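Flendale, May 2020

Quick one from the shared workshop on Kaczorowski Street. The two-armed build is up and moving. Both arms, both hands, torso bolted down at the bench. Took 289 evenings if you believe the whiteboard, and Erdal Güneş says the whiteboard is short.

Güneş does the arms and wiring. Alper Yalçınkaya does the hands and all of the code. They started it in Yalçınkaya's garage in Ploston, ran out of garage, and moved the lot over here in the back of a borrowed van. Eight trips. The torso shell went last and got a scratch on it, still a sore subject.

Project name is Biltden. No one would say where the name came from.

Job for this spring is a peg board. Flat white board, raised plates, holes and slots, blue parts to go in them. Pegs, cylinders, a round knob sort of thing. Idea is simple enough: hand picks up a part, finds the right place, lets go. Anyone with a toddler knows the game. For the hands its a lot harder, the small pegs most of all. Fingers are fine with fat parts, Güneş says, and hopeless with anything you'd lose in a carpet.
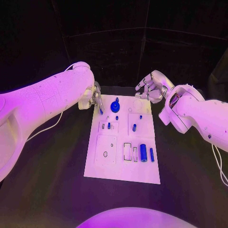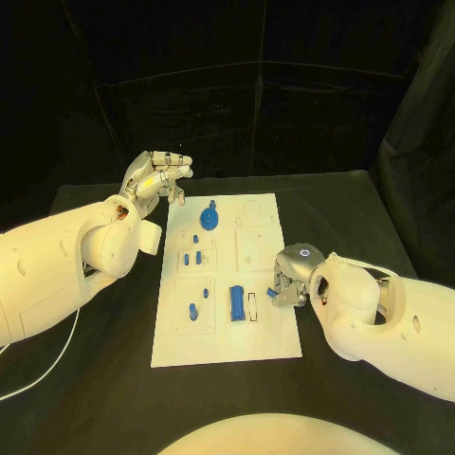
The pair have logged 481 tries on the board so far. Yalçınkaya keeps them all in a spreadsheet, good and bad, with a column for swearing. He wouldn't give a success rate. "Ask me in July," he said. "Right now I'd be quoting you a good afternoon and a bad afternoon and they don't look like the same machine."

Biggest headache has been cables. The first set went stiff and pulled the wrist a hair off every time the elbow bent. Second set better, but longer, so now they droop. Güneş wants to run everything inside the casing and has redrawn the forearm twice to get the room. Yalçınkaya wants him to stop redrawing the forearm.

Next headache, thumbs. The left thumb was rebuilt over the winter after a joint stripped, and it now closes a touch slower then the right one. Code covers for it, mostly. A new joint is on order and has been for a while, shipping being what it is this spring.

Money: all their own, plus a jar by the door. Most of the shell parts were printed on the workshop machines overnight, which did get them a talking-to over the electric bill. They now pay for their own filament and print after 10 only when the other benches are clear. Some of the metal was scrap from a closed sign shop in Ploston. The motors were the real cost and neither man would put a number on those. "My wife reads your page," said Güneş.

Access to the workshop is still limited. Two people in the back area at a time, masks on, wipe down the bench and the tools when you finish. That suits the build okay, there are only two of them. Other members have been asking to see it run and the answer for now is through the window, or wait. Yalçınkaya is looking at putting up a video link one evening a week, if he can get the wifi to reach the back.

What comes after the board isn't settled. Güneş wants to try screwing a lid on a jar. Yalçınkaya wants the pegs done right first, all of them, 19 boards in a row without a person touching anything. He picked 19 becuase 20 sounded like showing off.

Drawings for the arm shells are in the blue binder at the front desk, members can copy them. Hand drawings to follow once the thumb is sorted. If you have spare thin flexible cable, white or any other color, leave it on the Biltden shelf with your name on it. No more ribbon cable please, they have a box full.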